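Does hand-held gripper data really replace teleop, or is the comparison rigged?

Asked on Wednesday, August 28, 2024
Tags: imitation learning, data collection, manipulation

I keep getting sent the Stendska write-up, the one where they train a pick-and-place policy on 1000 demos recorded with a hand-held gripper and say it matches a policy trained on arm teleoperation. The headline result is 39 objects, mostly toys and snack-shaped stuff, sorted into bins in people's homes.

My boss wants us to drop our teleop rig on the strength of this. I have read it twice and still can't tell what the teleop baseline was trained on. The table says 700 demos, the appendix says "a matched subset." Matched how? By hours? By object? And the success number counts a grasp as good if the object leaves the bin, with no check on where it lands.

Am I being unfair? Has anyone tried to repeat it?

2 answers

Answer from pellegrini_lab (accepted)

You're not being unfair. We did a small repeat at Pellegrini over the spring, and I'd trust half of it.

The collection side holds up. You get demos fast and in ordinary rooms, with shopping bags on the floor and shiny checkered tablecloths and all the clutter a lab bench never has. A view from our gripper, with a brown "I'm Milk tea" item held over the green bin and plush toys lying in it:

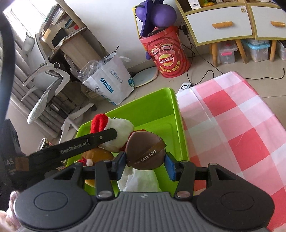 What we checked, and what came out

Soft items. Two padded fingertips will close on nearly anything plush, so grasp success on toys tells you very little about the policy. When we scored only the hard, slick objects, the gap to teleop came back. Stendska doesn't split these out.

Held-out rooms. Their "unseen homes" share furniture and bins with the training homes if you look through the sample clips. We held out whole rooms, bins included, and the number dropped a lot. I won't quote ours because we ran too few trials to defend it.

Hand speed. People move a hand-held tool faster than an arm can follow. Stendska slows the playback to fit and mentions it in a footnote. Fine, but then say so in the main text, and slow the teleop clips the same way or explain why you didn't.

Who did the demos. In our set, one person's recordings were clearly better than everyone else's. If that's true in theirs too, "1000 demos" is hiding the thing that matters.

I'd keep the teleop rig until you've run both on your own objects.

Answer from Peralach

works fine for us, just collect more data

Comment by Assunta Galli: More of what? The question was whether the baseline is fair. Also, did you test on anything you hadn't already recorded?

Comment by Peralach: same bins but different toys. went well

Comment by Assunta Galli: OK, so that isn't a test of the claim. The paper says new homes. I wrote to the authors in May asking for the list of teleop demos they used, and I'm still waiting. If anyone has it please post it in this thread.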